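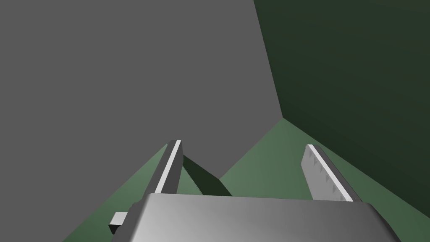

Gripper opens mid-lift, sim only

bayu_g
Anyone else on Dresovex getting this? Jaws close fine, then at step 2,241 they just go wide open and stay there. No error, nothing in the log. Same step every run, 30 runs now.

fourie66
Force limit. Put it up to 300 and try again.

bayu_g
Did that - no change.

Signe Backlund
Please don't just crank the force, that's how we cracked a finger on the real one in April. Looks like a watchdog timeout to me, it fails open.

fourie66
Fails open is daft though. Drops the part on someones foot

Signe Backlund
Or lets go of someone's hand. Depends on the cell.

bayu_g
watchdog was set to 66, will chnage it tonight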